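An afternoon of laundry at Rindano

I'd been told to wear comfortable shoes, which I took as a polite way of saying there wouldn't be any chairs. There was one chair, as it happened, and I got it, because Zinash Gebreyes never sits down. She runs the household program at Rindano, and for their open day in November she had agreed to talk to me between groups of visitors.

The place is up two flights of stairs over the Kimgate print shop, and it's laid out like a small apartment that somebody keeps changing their mind about. Kitchen at one end, a bathroom with no plumbing, a bedroom with real bedding. People kept drifting to the bedroom. I asked her why she thought that was.

"Everybody has a pile of clothes on the bed," she said. "They come in expecting a big shiny machine and they see their own Sunday night. Then they want to stay and tell me how they fold."

And they do tell her! While I was getting my notebook out a man explained his sock method to her from start to finish, and she listened to all of it.

What Rindano does, in short, is collect examples of people doing chores with a hand-held gripper, the same kind of two-fingered hand that their robot, Moges, has on the end of its arm. You hold it, you squeeze, it closes. A camera rides along and records what the hand sees. Moges learns from the recordings, hundreds and hundreds of them.

"For one shirt fold we wanted 200 good tries before we even started training," Zinash told me. "We ended up with 400 and I still wanted more. Shirts are easy compared with anything that has a hood."

I said I'd have guessed fitted sheets were the worst. She laughed and said fitted sheets were on a list she doesn't look at. 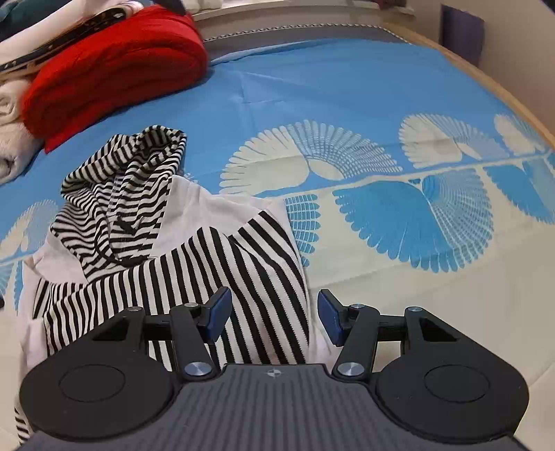
Hoods, she went on, are trouble because they don't lie flat and they don't have an obvious corner. A person just grabs one and shakes it – you don't think about it. With two fingers you have to decide where to pinch, and if you pinch too deep you bring up whatever is underneath as well. Stripes can help or hurt. They show which way the cloth is turned, but once it's bunched up they go every which way, and the software has had some funny ideas about where a sleeve ends.

"I used to buy plain gray sweatshirts for this," she said. "Then a colleague pointed out that no family on earth owns only plain gray sweatshirts. So now we bring things from home. Patterned sheets too, the louder the better."

Visitors could try the gripper themselves, so I did. It's heavier than it looks and my thumb got tired fast. My job was to pick up a T-shirt by the shoulders, one after the other, and I was allowed 45 seconds. I needed every one of them, and I'm fairly sure I was holding a sleeve at the end. A girl who told me she was six and a half did it after me and was a good deal neater.

Later on we watched Moges itself have a go at a towel. It was slow, slower than I'd hoped, and on the second fold it stopped with the edge in its fingers and seemed to think things over. Zinash didn't jump in.

"I like people to see the pauses," she said. "If I only showed the good runs, they'd go home and expect one by Christmas."

So when can they expect one? She wouldn't give me a year. The next step is a trial with Zirnora, who run apartments for older residents, and it'll be towels and pillowcases only. Hoods will have to wait.

Before I left I asked if she folds her own laundry at home. She does, standing up, with the radio on.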